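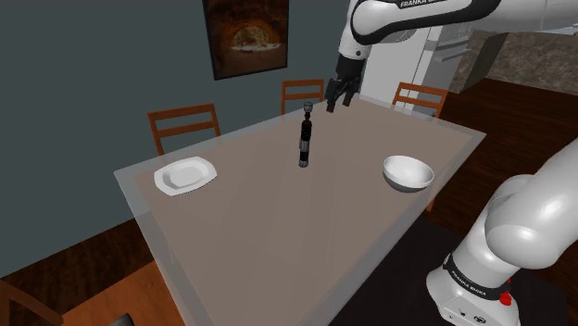 The practice table in the computer, arm over the far end.

27/10/2021

Home late, feet fine for once, head buzzing. I want to get this down before I sleep, so it's tea and the good pen, and the laundry can stay in the machine.

Today was my first full day on Irnent. Until now I'd had an hour here and an hour there, squeezed in between lunch and the four o'clock prep, and mostly I sat behind somebody's shoulder and nodded. Today they took me off the floor completely. A whole shift in the little office behind the linen store, two screens, a decent chair, and a table to set and clear that doesn't exist!

It really is a strange thing to look at after 17 years of real ones. There's a long table with a see-through rim, a square plate on one side, a bowl on the other, and a tall dark thing standing between them that everyone in the office calls the post. The chairs are just chairs. Someone has even hung a picture on the wall, all orange and glowing, like looking into a brick oven, and I got it into my head that it made the room feel warmer. And then the arm comes down from the top with its two black fingers, and the foot of it is down in the corner, enormous, as if it were sitting next to me. I keep leaning left to see around it, which does nothing.

The job today was reach and lift. The plate, the bowl, the post, in any order, to wherever the plan says. I don't drive it. What I do is watch runs and mark them: good, poor, or stop. Then I write a line about why. The two from Damis take my lines away and change something and send me a new batch, and off we go again. Before lunch I marked 20 runs and I was slow as anything, going back over each one three times. After lunch I did another 20 and I was flying.

What I love is that they want the things I know. I've never been asked before. I said you don't come straight down on something tall from right behind it if there's a person in the far chair, because all they see is a hand dropping in front of their face, and you come in from the open side instead, low, and a bit slower than you need to. There was a quiet moment and then a lot of typing. By midafternoon there was a setting for it. It has a dull name with an underscore in it, but it's mine.

Same with bowls. You can tell a lot of thought has gone into where the fingers go and none into what's in the bowl. An empty bowl you can pick up any way you like. A bowl with an inch of soup left in it has to be level the whole way to the cart, and the last bit, the setting down, is where you lose it. I did it with a real one from the kitchen, walking around the office with cold tea in it, and one of the Damis people filmed my hands. My hands! With the burn mark from the toaster and everything.

And plates. The square ones are a pain and always have been, I could have told anyone that before they bought them. If you grip them at a corner they want to swing. I wrote that down eleven different ways today before we found a way to say it that made sense to the people who have to turn it into numbers. "Take it by the middle of a side" is what we ended up with. I would have said that first if I'd known it was allowed to be that plain.

I should put down how everybody is taking it, because I'll want to remember later. When the notice went up on the board in the corridor, it was grim. People stood in front of it with their coats on. Koskela feeds a lot of people, more than 350 places laid on a full day when there's a conference in, and there isn't one of us who hasn't done the sum of how many pairs of hands that is. I did it too, on the bus, twice. The first meeting was mostly about hours and they didn't have the answers, and said so, and I think that went down better than they expected.

What we've got so far, in writing, is this. No cuts in hours through the trial. The arm will have one station, at the end of the back hall where the trays come in, and it will do the clearing there and the sorting onto the racks. Serving stays with us. So does anything where a guest is sitting down. After the trial there's another meeting and it's all on the table again, ha. I'm not going to pretend that last part doesn't sit in my stomach. Two of the evening crew have already asked to be moved to the kitchen side, to be safe, and I can't blame them.

But the back hall! I don't know anyone who will miss the back hall. It's the worst station in the building. Hot, wet floor, and the racks are at exactly the height that gets you in the shoulder. I did a winter there when I started and I used to fall asleep with my arm up on a pillow. If something with no shoulder wants to stand there and lift plates from breakfast to closing, it can have it with my blessing, and the rest of us can be out front where people say good morning.

It does change things, though, and some of it I hadn't thought of. The back hall is where you learn. You start there, and you find out how the place runs by what comes back on the trays. Which table didn't touch the fish. When the rush is over, before anyone out front has noticed. And it's where people talk. Half of what I know about this job I picked up over those racks from women who'd been there longer than me. If new starters go straight out to the floor, someone has to teach them all that some other way. I brought it up at the end of the day and was asked to write a page on it. A page! I've written more this month than since school.

Also the talk in the break room is different. I'm now a person who is asked things. Is it fast? (Not very.) Does it drop stuff? (In the computer, yes, cheerfully, and nothing breaks, and you press a key and the table is laid again. If only.) Is it creepy? I said it's less creepy than the old dishwasher, which screamed. One of the younger ones asked if she could come and mark runs too, and I went straight and asked for her, and they said yes, from November, two afternoons a week. She's sharper than me with the screens and she'll be brilliant at it.

One of the porters won't come near it. He looked in through the door, looked at the screen, and said it was setting the table for no one. I've thought about that on and off all evening. I said it was only practice and he said so was he, thirty years, and went off with his trolley. We had a laugh about something else later, so I think we're all right.

A few things to take in tomorrow, so I don't forget:

Ask if the post can be made to wobble. Real tall things wobble. A run that looks lovely with something that stands there like a rock tells me very little.

Ask for more on the table. Three things is a table at the end of the night when everyone has gone home. I want napkins and crumbs and a cup with a spoon standing up in it.

The chairs. They're all empty and all neatly around the table. I'd like one pushed out crooked with a coat on the back.

Bring the cushion.

Also ask about Fendton. The other house there is supposed to get the same station after us if ours goes well, and I'd like to know if their people are getting a say now, at the start, or if they'll just be handed whatever we settled on. Their plates are round, for a start. Their back hall has a step in it. I could go over there for a day, it's only the one train, and I'd be happy to. Me, traveling for work!

It's a funny feeling to be this keen on something that frightened me in the summer. I think it's being in the room. When it was a notice on a board it was a thing coming at us, and now I've told it to slow down and it's slowed down. Whether I'll feel the same after the second meeting, I can't say. I've promised myself I'll go to that one with my own list and read the whole thing out, even if my voice goes.

Something else I noticed walking home. I set down my bag on the hall shelf and I watched my own hand do it. How it opens a bit before it gets there, how the last inch is slower than the rest. I must have done that a hundred thousand times with plates and I never once saw it. I picked the bag up and put it down again to have another look. Then I did the fruit bowl. Then the cat came to see what all the noise was about and wanted feeding, so I did her dish, by the middle of the side, level all the way.

Tea's gone cold. Laundry's still in the machine. Early shift, and I'm on the floor until ten, then back to my table.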